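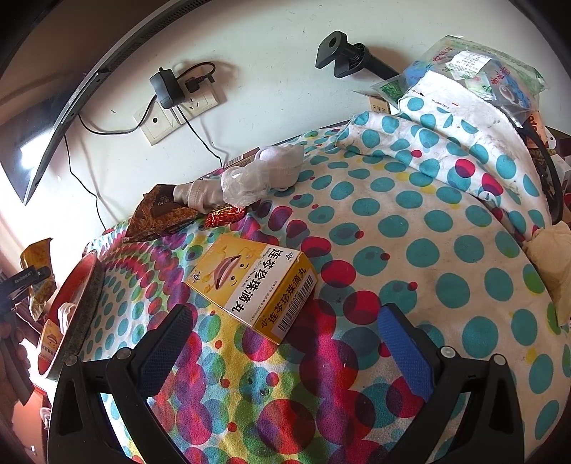 Spare bed, spotty bedspread, yellow medicine box.

Nuvlow folding mattress topper, double. Three months in

May 30, 2023

Quick one as I've had a few emails asking if I still rate it. Short version: yes for a spare bed, no for your own bed. Long version follows, typed on my lunch break so forgive the spelling.

Background. Our spare room bed is old. Inherited, springs you can name individually. New mattress was going to be more than I wanted to spend on a room that gets used maybe one week in 8, so I went looking at toppers. Had it down to the Nuvlow and the Brullitz Cloud. The Brullitz is thicker and feels lovely in the shop but it doesn't fold, it rolls, and once it's rolled you need a second adult and a belt. The Nuvlow folds in 3 like a brochure. Goes in the bottom of the wardrobe. Sold.

Ordered from Poduval. Delivery was fine, left at the side gate, no card. Box lighter than expected. Instructions are one sheet and half of it is warnings about pets.

Smell. Yes it smells. New foam, bit like a fresh tyre. Had it over the clothes airer on the back verandah for two days and that got rid of most of it. Third day you could only tell with your nose right on it. If you've got guests coming on the weekend don't order on the Thursday.

Comfort. Medium firm. I'm a side sleeper and my hip was happy, my shoulder less so. Slept on it for a full week when I had a cold and got sent to the spare room, so this is a proper test and not a lie-down in my jeans. Couldn't feel the springs at all. The folds though. There are two seams where it hinges and if you're tall the lower one lands behind your knees. You notice it the first night. By night four I'd stopped noticing. My mother-in-law noticed and told me at breakfast.

Heat. Warm. Not awful. They make a lot of noise on the label about airflow channels and I can see the channels, they're there, but in Febuary with the window open I still kicked the sheet off. Winter it'll be a plus.

Slipping. This is my main gripe. The underside has little rubber dots that are meant to grip and they grip about as well as a bar of soap. Every morning it had crept toward the foot of the bed. Fixed it with a fitted sheet over topper and mattress together, deep pocket one, the 50 cm depth. The normal sheets ping off the corners. So factor in the price of a sheet if you don't have deep ones. Elastic straps on the corners would solve the whole thing and cost them nothing, the Brullitz has them.

Cover. Zips off, cold wash, line dry only. It came up well. Tea stain gone after one go, biro not gone. Getting it back on is a two-person job or one person swearing. The zip only runs along two sides, should be three. Also it shrunk a touch, I think, because the corners are tighter than they were. Still fits.

Storage. Best bit. Folds flat, has a strap and a handle, and it springs back within the hour. I left it folded for most of April to see if it would crease permanently and it didn't. Small dip along one hinge, gone by the evening.

Durability, too early. The fine print says tested to 2,000 folds, which at my rate will see me out. Stitching is tidy apart from one loose thread near the handle that I snipped and am now keeping an eye on.

Had one dealing with customer service. Asked Poduval if they sell a spare cover. They said try Nuvlow. Nuvlow said try Poduval. Second email to Nuvlow got a proper answer: spare covers due in September, white only. Will update then.

Other options. If storage isn't an issue get the Brullitz, it's nicer to sleep on and stays put. If money's tight the Dralstead egg-crate one is half the price and we had it at our last place, it did the job for a couple of years then went flat in the middle and started shedding yellow crumbs. Wouldn't go back.

Good: folds small, hides bad springs, washable cover
Bad: slides around, warm, seam behind the knees, stingy zip

Would I buy it again, yeah, for that room. Wouldnt put it on my own bed. Comments are open, will get to them after the school run.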